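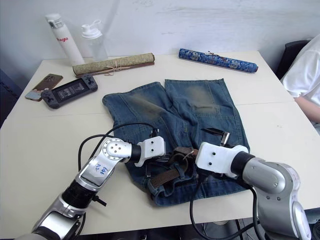 Gathering Demonstrations for Two-Arm Tasks
Handout 4: Deformable objects

Read this before your first session in the Tadside lab. It covers what a demonstration is for, how to record one that can be used, and how to label it afterwards. The marking scheme for the practical is in the module guide and isn't repeated in these pages.

4.1 Where this fits

Handouts 1 to 3 dealt with rigid objects: blocks, cups, a drawer. The state of a rigid object can be written down as a position and an orientation. Cloth has no such short description. A pair of jeans can lie on a table in more ways than anyone could list, and two layouts that look alike from the camera may behave differently when pulled.

We therefore don't write down rules for clothing. We record a person operating the arms through the task, many times, and train a policy to predict the next arm movement from the camera images and joint readings. The policy can only be as varied as the recordings.

4.2 Terms used

Episode: one recording, from the start key to the stop key.
Operator: the person controlling the arms.
Reset: putting the objects into a new starting layout between episodes.
Distractor: an object on the table that plays no part in the task.
Outcome label: success, partial or fail, entered by the operator straight after the episode.

4.3 The garment set

The shared set is called Dolis and holds 3440 episodes at present. Of these, 404 use trousers, and belted trousers are a small part of that. This term's practical adds to them.

A belt threaded through a waistband is harder than either item alone. The waistband is soft and gathers up when gripped, while the buckle is stiff and hides in the folds. The strap also slides under a finger, so one arm usually has to hold the denim while the other works on the belt. Knee patches, seams and hems give the policy something to find its way by, so use both faded and plain pairs.

4.4 Setting up the table

1. Check that both arms can reach the waistband without crossing. If they can't, move the garment.
2. Place the distractors. Bottles, phones, a game console, rolled scrolls — any ordinary belongings will do. Keep gaps between them and leave the middle of the table to the garment.
3. Change the distractors every ten episodes. If the same bottle always stands in the same corner, the policy may learn to steer by it.
4. Look at the gripper cables. They need enough slack for the wrist to turn, and no loop should be able to catch a finger or a bottle.
5. Open the Gravent recorder and confirm that each camera shows a live picture.

Anyone sitting beside the table stays outside the reach of the arms for the whole episode. It doesn't matter if a sleeve or forearm shows in the picture.

4.5 Recording

Start with both grippers open and clear of the cloth. Press start, wait one second, then move. Work at a steady pace. Long pauses are a problem in training, as the policy learns to pause too.

If a grip slips, try again within the same episode. Recoveries are useful and we have too few of them. Don't reach in and help by hand; if the garment falls off the table, stop and label the episode as a fail.

Each pair records 80 episodes across the practical. An episode of 19 seconds is a good length for a single belt action such as freeing the buckle end. Full removal takes longer and may be recorded as several stages, provided each stage has its own task name.

4.6 Labelling

Enter the outcome before the reset. Use "partial" when the belt has moved through at least one loop but hasn't come free. Write the task name exactly as it appears on the list, in lower case. Free notes go in the comment field — "buckle under left fold" is far more use than "tricky".

Keep the fails. They are left out of the first training run, but we need them in week 7 for the success detector.

4.7 Common faults in past sets

Garment always laid with the waistband towards the operator.
One arm doing everything while the other hovers.
Same pair of jeans for the whole session.
Fingers pressed so hard into the table that the arm trips its force limit.
Labels filled in from memory at the end of the afternoon.

4.8 Before the next class

Read the Ghorbani notes on action chunking, sections 2 and 3. Then write half a page on this: if you could vary only one thing between episodes, would you choose the garment, its starting layout or the distractors? Say what you would expect to go wrong with the two you left fixed. Bring a printed copy. The May groups should also bring their episode logs.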